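Ulcombe Robotics Club: Frequently Asked Questions

Who can join?
Any enrolled student. No programming experience is required. New members complete a two-hour bench safety session before they operate an arm.

When does the club meet?
Twice a week from 4:30 p.m. in the lower workshop. The room stays open until 9 p.m. in the month before the June demo.

What is the current project?
The juice task. A two-armed robot is operated through the steps of preparing fruit juice with an ordinary kitchen blender. Members take turns as operator and record each attempt. The team has logged 103 attempts this term.

Why a blender?
It has several parts that must be handled in order, and the jar is clear, which is hard for the cameras. Myfanwy Beddoe proposed it after the block-stacking task became too easy. 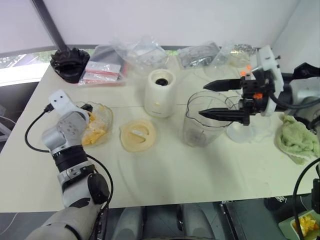

Juice task: fruit in the clear container at left, blender base and jar at center, right gripper at the jar.

Does each attempt start from the same layout?
No. The operator moves the base, jar and container between attempts. Bags and towels may stay on the table. Recordings made with only one layout have been of little use to us in training.

Who cleans up?
The operator on the last shift. Peels go in the bin, and the jar is washed by hand. Do not wipe the grippers with a wet cloth.

What happens if I drop something?
Stop, press pause and mark the attempt as failed. Do not delete it. Failed attempts are kept in a separate folder.

Is there a fee?
No. Fruit is paid for from the club budget.

How do I sign up?
See Vinzenz Hofstetter or Ona Lepik in room 21 during lunch.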